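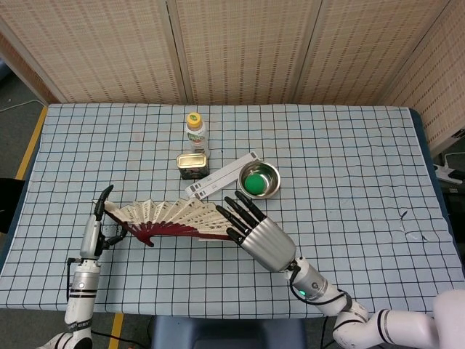 Meleo Folding Screen, Woven Natural

Category: Home > Room Dividers & Screens > Folding Screens

The Meleo is a freestanding folding screen for dividing a room, hiding a storage corner or giving a desk some privacy. It has three panels of equal width, joined by double-action hinges that let each panel fold forward or back. The weave is paper cord over a solid pine frame. It ships fully assembled and flat, with a strip of cardboard between the panels that should be kept if you plan to store the screen later.

Size and weight

Each panel is 50 cm wide and the screen stands 140 cm tall. That is tall enough to block the view of a person sitting down, and low enough that it won't cut off the light from a window behind it. If you need full standing privacy, look at the Meleo Tall, sold separately in the same weave. The two heights use the same hinge spacing but we don't recommend joining them, as the shorter one will pull the taller one out of line.

Opened fully flat the three panels measure 150 cm across, but the screen should never be used that way. It needs an angle at each hinge to stand up. Plan on losing a hand's width or two from the total once it is set in a zigzag. For a U shape, turn both outer panels toward you.

Weave and color

Paper cord takes color a little differently from one batch to the next. Screens ordered together are matched in our Okurville warehouse before they go out. If you order a second screen later and want it to match the first, put the batch number from the bottom rail in the order notes and we will get as close as we can. Natural is the only color we keep in stock all year. Walnut and Gray are made once a year and usually arrive in November.

The cord is not coated. It will darken slightly in strong sun, and the side facing the window will darken first. Turning the screen around every few months keeps it even.

Setting it up

Stand the folded screen upright on a level floor before you open it. Open one panel first, then the other. On hard floors, fit the felt pads from the small bag taped to the bottom rail. On thick carpet leave the pads off, and open the panels a bit wider than you think you need. The screen is not meant to be leaned on or used as a clothes rack, and it should not stand next to a heater, a stove or an open fireplace. In homes with small children or large dogs, use the wall strap (part Qiu 100, included with every screen).

Cleaning

Use a soft brush or the brush head of a vacuum on low, working along the cord. For marks, a cloth wrung out in plain water is enough. Don't use spray cleaners, and don't scrub across the weave. The frame can be wiped with a damp cloth and dried right away. If a cord end comes loose, tuck it behind the rail with a blunt knife and put a dot of white glue on it. Cutting it off will start a run.

Replacement parts

Hinge sets, felt pads and wall straps are available for all screens sold under this name, including the older Eltbridge model. The Eltbridge hinge is narrower and takes a shorter screw, so check the rail label before ordering. Single replacement panels are available in Natural only.

Shipping and returns

Screens go out in one carton and are delivered to the front door. The carton is long and awkward — two people should carry it. Please open it within two days and check the corners of the frame, where most shipping damage happens. Unused screens can be returned within 100 days in the original carton. We can't take back screens that have been trimmed, painted or stained.

Item number 273. Measurements and stock details updated 7/1/21.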